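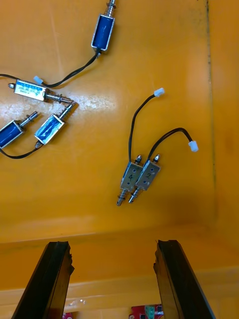
Kleine Magnete, großer Hub

Hubmagnete stecken in Getränkeautomaten, Schließfächern, Flippern und Türschlössern. In der Bastelwerkstatt führen sie trotzdem ein Schattendasein neben Servo und Schrittmotor. Was die kleinen Bauteile können, woran man brauchbare erkennt und wie man sie anschließt.

Drucken | Artikel per E-Mail versenden

Das Prinzip ist über hundert Jahre alt. Eine Spule aus lackiertem Kupferdraht umgibt einen beweglichen Kern aus Eisen, den Anker. Fließt Strom, zieht das Magnetfeld den Anker in die Spule hinein. Wird der Strom abgeschaltet, drückt eine Feder ihn wieder heraus. Zwei Stellungen gibt es, dazwischen lässt sich praktisch nichts regeln.

Bei den kleinen Bauformen sitzt die Spule in einem Rahmen aus gebogenem Blech, der das Magnetfeld führt und gleichzeitig als Halterung dient. Die Wicklung ist meist mit farbigem Band umklebt, häufig blau. Die Rückstellfeder liegt außen auf dem Anker. An der gegenüberliegenden Seite schaut je nach Ausführung ein dünner Stift heraus, der beim Anziehen vorgeschoben wird. Am Anker lässt sich ziehen, am Stift drücken, daher die Handelsbezeichnung Push-Pull.

Bezugsquelle und Ausschuss

Wer nur einen Magneten braucht, bestellt ihn einzeln. Wer ein Projekt mit mehreren Kanälen plant, landet schnell bei Restposten. Der Händler Kindberg verkauft Rückläufer aus dem Automatenbau im Karton, 285 Stück ohne Sortierung. Eine Werkstattgemeinschaft, die unter dem Namen Nangate ein mechanisches Glockenspiel baut, hat im Juni einen solchen Karton gekauft und durchgemessen. 25 Magnete waren unbrauchbar. Bei den meisten davon war die Zuleitung direkt an der Wicklung abgerissen, einige hatten einen verbogenen Anker. Der Rest lief.

Die Prüfung dauert pro Stück keine Minute. Zuerst wird der Anker von Hand eingedrückt. Er muss ohne Kratzen bis zum Anschlag gleiten und von selbst zurückkommen. Danach folgt der Widerstand der Spule mit dem Multimeter. Entscheidend ist weniger der genaue Wert als die Streuung: Magnete aus derselben Charge liegen dicht beieinander, ein Ausreißer nach unten deutet auf einen Windungsschluss. Zuletzt kommt kurz Nennspannung an die Leitungen.

Zum Sortieren eignet sich eine flache Kunststoffschale mit Rand. Auf der blanken Tischplatte rollen lose Federn davon, und die dünnen Litzen verhaken sich in allem, was herumliegt. Stahlblechschalen sind ungünstig, sobald Strom fließt. Auch sollte man die Magnete nicht an den Leitungen aus dem Karton heben. Die Lötstelle unter dem Klebeband hält wenig aus, und nachlöten lässt sie sich nur, wenn noch ein Rest Kupferdraht übersteht.

Etiketten helfen, wenn sie lesbar sind. Auf vielen Restposten ist der Aufdruck so klein oder so abgerieben, dass man die Spannung nicht mehr erkennt. Dann beginnt man am Labornetzgerät bei drei Volt und geht langsam höher, bis der Anker sicher anzieht.

Anschließen

Ein Mikrocontroller kann einen Hubmagneten nicht direkt schalten. Üblich ist ein Logic-Level-MOSFET in der Masseleitung, dazu eine Freilaufdiode parallel zur Spule, Kathode an Plus. Fehlt die Diode, erzeugt die Spule beim Abschalten eine Spannungsspitze, die den Transistor früher oder später zerstört.

Viele kleine Magnete kommen mit angecrimptem Stecker. Das ist bequem, solange die Gegenstücke vorhanden sind. Die Rastermaße der verbreiteten Steckerfamilien sehen einander zum Verwechseln ähnlich, also vor der Bestellung mit dem Messschieber nachmessen. Die Polung spielt für den Magneten selbst keine Rolle, für die Diode schon.

Die Stromversorgung wird gern zu knapp ausgelegt. Ziehen mehrere Magnete gleichzeitig an, bricht ein schwaches Netzteil ein und der Controller startet neu. Ein dicker Elektrolytkondensator nahe an den Treibern hilft, getrennte Versorgungen helfen mehr.

Wärme

Die kleinen Typen sind fast alle für kurze Einschaltzeiten gebaut. Bei einer Einschaltdauer von 25 Prozent darf der Magnet eine Sekunde ziehen und muss dann drei Sekunden ruhen. Wer ihn dauerhaft bestromt, riskiert eine durchgebrannte Wicklung. Soll der Anker länger gehalten werden, senkt man den Strom nach dem Anziehen per Pulsweitenmodulation ab. Zum Halten reicht ein Bruchteil des Anzugsstroms.

Kraft und Weg

Die Kraftangaben der Anbieter gelten oft für den fast eingezogenen Anker. Am Anfang des Hubs ist die Kraft deutlich geringer. Im Glockenspiel von Nangate schlägt der Magnet deshalb nicht direkt an, er stößt einen leichten Hebel an, der die letzten Millimeter frei fliegt. Das klingt auch besser, weil der Klöppel den Stab nicht dämpft. Ein Probestück lief mit 1.824 Anschlägen hintereinander, dann war ein Hebellager ausgeschlagen. Der Magnet arbeitete weiter.

Gegen das metallische Klacken beim Anziehen hilft eine dünne Filz- oder Gummischeibe am Anschlag. Sie kostet etwas Hub.

Mehr aus dem Heft
- Freilaufdioden richtig auswählen
- Clanemero: ein Flipper aus Sperrholz
- Crimpen ohne Spezialzange
- Werkstattbesuch bei Sutcliffe Automaten

Kommentare (3)

lötkolben_nord
Bei mir sind zwei Federn beim Ausbau weggesprungen. Kugelschreiberfedern waren zu lang, gekürzt ging es.

Spulenwickler
Zur Diode: Sie verlangsamt das Abfallen des Ankers. Bei schnellen Anschlägen eine Zenerdiode in Reihe setzen, das hätte in den Artikel gehört.

hm816
Gibt es den Schaltplan vom Glockenspiel irgendwo?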